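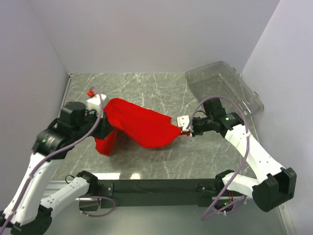 Bolleveck releases two-arm planner for cloth handling

Taltcombe, 2020-07-08 - I'm Kanini Mushi, I look after the planning code at Bolleveck, and I'm very pleased to say that version 2 of our motion planner is out today!

The old version planned each arm separately and then checked for clashes, which was fine for boxes and hopeless for fabric. Now both arms share one plan. When one gripper pulls on a red cloth, the other knows how much slack it has to play with (and I can finally stop tuning that by hand).

Mwangi Kinyua rewrote the grasp finder too. It looks for corners and edges first, and falls back on a fold if it can't find either. We ran 1466 trials before release and fixed 56 bugs along the way, most of them mine.

"I wanted something you could set up in an afternoon," says Ourania Liapis, who wrote the new set-up guide - do read it before you upgrade, as the old config files won't load.

Existing users can download it now. Support for towels and other thick fabrics follows in November.

Press contact: Sharon Okoth, Bolleveck press desk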